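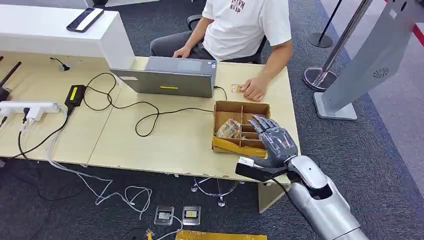 自学芬兰语到第二年,我最大的问题还是单词。课本是Kokkonen,上册学完,下册学了一半,语法题基本能做对,一读原文就到处是生词。我平时在这张长桌上学,其实是两张桌子拼的,中间有条缝,前沿磕得缺了好几块,好处是够长,笔记本电脑往里一放,课本还能摊开。现在的办法是每天先用Flovedura背词,背完再看课本。Flovedura里那套词库一共4000词,我到昨天晚上为止标成“已掌握”的是2785个。数字看着不少,可是我拿一篇讲图书馆的短文来读,还是读得磕磕绊绊。很多词我单独看到是认识的,放到句子里变了格就认不出来。想问问各位学芬兰语或者其他变格多的语言的,你们是继续把词库背完,还是停下来换办法?

楼主:白桦皮
发表于2020年1月4日

补充一下情况:没有上课,没有语伴,每天能用的时间是晚饭以后到睡觉之前,周末稍微多一点。目标是六月去Drerkedside参加那边的暑期班,入学要先做一个阅读分班测试,我想尽量不要分到最低的班。

2楼 雨靴左脚
先问一下,你背的时候只背原形吗?Flovedura那套词库我用过,默认只显示原形和释义,要自己到设置里把属格和部分格打开。没打开的话,等于你背的是词典里的样子,而句子里经常不是这个样子。

最典型的是käsi,手。原形käsi,属格käden,部分格kättä。三个形式放一起,没学过的人不会觉得是同一个词。vesi(水)也是这一类,veden,vettä。你背了原形,读到vettä不认识,很正常,说明不了你记性差。

3楼 白桦皮(楼主)
回2楼,是只背原形……那个设置我刚刚才找到,藏得挺深。那我已经背过的两千多个怎么办,全部重来?

4楼 雨靴左脚
不用全部重来。规则的词不用管,kirja、kirjan、kirjaa,这种你看到就能还原。把有音级交替的和词干会变的挑出来重过一遍就行。katu变kadun,jalka变jalan,k整个没有了,这种要单独记。

5楼 老盐
我的意见跟楼上不一样。我觉得楼主应该停掉Flovedura,至少停一个月。

理由是楼主自己已经写出来了:标成已掌握的有两千多个,读短文还是磕磕绊绊。软件里的“已掌握”只说明你在软件里点对了几次。单词卡的提示太单一了,你看见的永远是同一个字体、同一个位置、同一个释义,你记住的有一部分是卡片本身。换到文章里没有这些提示,就想不起来。

我学芬兰语前半年也是每天背,后来换成读东西,读简易新闻,读儿童书,不认识就查,查完不抄。进步比背卡片那半年明显。

6楼 雨靴左脚
回5楼,你前半年背过,后来才读得动。如果一个词都不背直接去读简易新闻,一行查几个词,多数人坚持不下来。你把前半年的作用算到后面去了。

7楼 老盐
有这个可能,我不否认前面背的有用。但楼主现在的词汇量已经过了“一个词都不认识”的阶段,继续背剩下的一千多个词,收益很低。词库后面那些词我看过,什么行政区划、船上的部件,短时间根本碰不到。

8楼 三号柜台
路过,学的是爱沙尼亚语,情况差不多。我同意词库后半截没必要背,不同意停掉软件。软件可以留着复习,新词从自己读的东西里加。我的做法是:

读一篇短的,第一遍不查。
第二遍把挡住理解的词划出来,不挡理解的不管。
划出来的词连整句一起录进去,卡片正面是句子,背面是那个词的原形和意思。
第二天先复习再读新的。

录句子慢,一晚上录不了几个,但是格的问题顺便就解决了,你看到的就是它在句子里的样子。

9楼 kuusi是什么
句子卡+1。再说一个我用户名的梗,kuusi既是数字六又是云杉。原形一模一样,变格就分开了,六是kuuden、kuutta,云杉是kuusen、kuusta。只背原形的卡片对这种词完全没有办法,放在句子里就不会搞混。

而且kuusta还可以是kuu(月亮)的出格,“从月亮”或者“关于月亮”。第一次在歌词里看到的时候我翻译成了云杉,想了半天为什么要给一棵树写歌。

10楼 白桦皮(楼主)
谢谢各位。9楼这个例子我记下了。

我手边还有一部分纸质的东西,也说一下。除了软件,我自己手写过几乎500张卡片,主要是动词,正面写动词,背面写它要求后面的名词用什么格。rakastaa后面是部分格,pitää当“喜欢”讲的时候后面是出格,这些软件里没有,只能自己写。写过的确实记得牢一些,但太花时间,写到后来字越写越潦草,有几张自己都认不出来。

另外有人建议过用带图的卡片,不写中文,看图直接想芬兰语。名词还可以,动词和抽象词我不知道怎么画。有没有人长期用过?

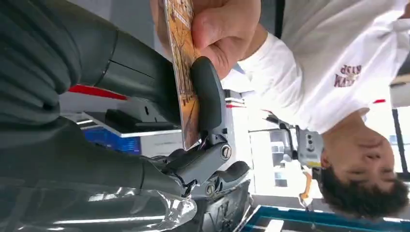

薄薄的,像图卡,也像小册子,橙色配浅棕色,图案是棕色的。

11楼 鳕鱼不刮鳞
我教过小孩中文,图卡用得很多,讲一下我的看法。对小孩有用,因为小孩没有别的语言可以拿来对照着记,而且图卡可以玩,翻牌、抢牌都行。成年人自己对着图卡坐着背,效果跟对着中文释义背差不了太多。图经常有歧义,画一个人在跑,你不知道要你说“跑”“男孩”还是“着急”。

具体名词用图,其他的不要勉强。

12楼 老盐
图卡的好处是绕开中文。楼主如果每看到一个芬兰语词都先在脑子里翻成中文,读起来永远快不了。

13楼 鳕鱼不刮鳞
绕开中文靠的是读得多,读多了自然不翻译。看图卡的时候脑子里照样会先冒出中文,你看见一把椅子的图,第一反应就是“椅子”两个字,然后才去找芬兰语。

14楼 老盐
这个因人而异吧,我不会。

15楼 鳕鱼不刮鳞
那你可能是少数。

16楼 布袋先生
两位先别争图卡了,楼主六月要考分班。说点实际的。

我前年上过Drerkedside的暑期班,分班测试那时候是这样:没有听力,全是阅读,几篇短文,后面有的是判断,有的是用芬兰语写一两句话回答。内容是日常的,通知、信、超市广告、图书馆借书规则这一类。不考文学。词典不能带。今年有没有改我不清楚,最好写信去问。

我们那年的老师是Paavo Tikkanen,分班以后他跟我们讲,中间班和低班的差别主要看能不能在句子里把动词和它的宾语对上,生词多一些关系不大。他改卷子的时候看到有人把单词全都认出来了,句子意思还是反的。

所以我的建议是现在就开始读通知和信,这类文本句子短,格式固定,读上几十篇以后就熟了。

17楼 白桦皮(楼主)
回16楼,太有用了,谢谢。句子意思反掉我完全会犯。芬兰语语序比较自由,宾语放前面的时候我老是当成主语。

请问你当时被分到哪个班?去之前学了多久?

18楼 布袋先生
中间班。去之前断断续续学了三年,中间停过很久,不好跟你比。班里也有只学了一年的,在芬兰住过。

19楼 雨靴左脚
语序这个问题又回到格上面了。看到-n结尾的名词先停一下,可能是属格,也可能是宾语。看到-a、-ä或者-ta、-tä结尾,多半是部分格,那它一般不是“做动作的那个”。这里面有例外,存在句里主语也可以是部分格,但是当成第一反应没问题。

还有复数。talot是“那些房子”,taloja是部分格复数,不少人学完单数就觉得学完了。复数部分格在通知里特别多,不学的话那些通知读不下来。

20楼 三号柜台
说到课本,楼主用的Kokkonen上下册,我借朋友的翻过。语法排得很细,课文太少,而且课文是为了语法编的,正常人不那么说话。可以配一本读物。Zurkuna出过一套分级读物,作者是Lorna Skinner,英语注释,第二级和第三级比较合适。故事一般,胜在每页下面把不规则的形式都注了原形,不用翻词典。

21楼 kuusi是什么
那套我有,第一级太简单了,第三级突然变难,第二级还可以。注释有错,有一处把部分格标成了属格,我写信去反映过,没有回音。总体能用。

22楼 老盐
我不建议带注释的。眼睛会自己往下跑,看一行注释看一行原文,最后记住的是英语。

23楼 三号柜台
拿张纸把下面盖住就行了。

24楼 老盐
……也行。

25楼 夜班粥铺
潜水的,问一个初级问题。我刚学,发音部分学完了,看这个帖子有点慌。是不是一开始就要把属格和部分格都背下来?

26楼 雨靴左脚
新手从一开始就背,三个形式一起背,后面省很多事。词不用多,每天几个就行。动词背原形和第一人称单数,比如lukea、luen,这里k没有了,背一次就记住了。

27楼 鳕鱼不刮鳞
补充给25楼:先别管名称,什么格什么格的,知道“这个词还有另外两个样子”就够了。我见过把格的名字背得滚瓜烂熟,一个句子说不出来的。

28楼 夜班粥铺
好的,谢谢两位。

29楼 木头勺
说个没人提的,构词。芬兰语的词很多是一家一家的,认识kirja(书),再看kirjasto(图书馆)、kirje(信)、kirjoittaa(写)、kirjailija(作家),连着记很省力。还有复合词,tietokone是“知识”加“机器”,电脑;lentokone是“飞行”加“机器”,飞机。按词库的顺序背,这几个词可能隔得很远,你根本没发现它们是亲戚。

我的办法是一张大纸写一个词根,碰到新的就往上加,贴在厨房里。比卡片好翻。

30楼 老盐
这个我支持。读东西的时候碰到长词先拆,拆不开再查。

31楼 雨靴左脚
也支持,提醒一句,拆出来的意思有时候不能直接加。还是要核对一下。

32楼 布袋先生
再补一条给楼主。测试里写的部分用书面语写,别写口语。有同学跟着歌和视频学的,写mä oon,应该写minä olen,被扣了分,他自己觉得很冤,因为在芬兰天天听到的就是mä oon。

33楼 kuusi是什么
这个不该扣吧,又没写错,口语就是这样。

34楼 布袋先生
题目要求写一封给图书馆的正式回信,扣得不算冤。要是给朋友写便条我也觉得不用扣。

35楼 白桦皮(楼主)
看完了所有回复,整理一下我准备怎么做,大家看看有没有问题。

Flovedura不再学新词,留着复习,把属格和部分格的显示打开,音级交替的词挑出来重新过。
新词改成从读的东西里来,用8楼的办法录整句。
每天读一篇通知或者信,宾语在前面的句子单独抄下来。
Zurkuna那套买第二级,注释拿纸盖住。
手写的动词卡继续用,认不出来的那几张重写。
图卡先放着,不专门花时间。

通知和信我打算去各个城市图书馆的网站上找,开放时间变更、逾期规定之类的应该不少。分班测试的事明天给Drerkedside写信问。

36楼 老盐
比原来好。不过六件事一起做太多了,你每天就晚上那点时间。真做不完的时候先砍复习,别砍阅读。

37楼 雨靴左脚
恰好相反,做不完先砍录新句子,复习一断就堆起来,堆几天就不想打开了。

38楼 三号柜台
周中复习加短文,录句子放周末,两个都不用砍。

39楼 白桦皮(楼主)
先按38楼的排,试到月底再来更新。刚才把部分格显示打开复习了一轮,错得很厉害,“已掌握”那个数字暂时不看了。

40楼 木头勺
蹲更新。另外找图书馆通知的话,搜aukioloajat,开放时间,一搜一大堆。这个词也能拆,auki是开着,olo是从olla来的,ajat是aika的复数,k又没了。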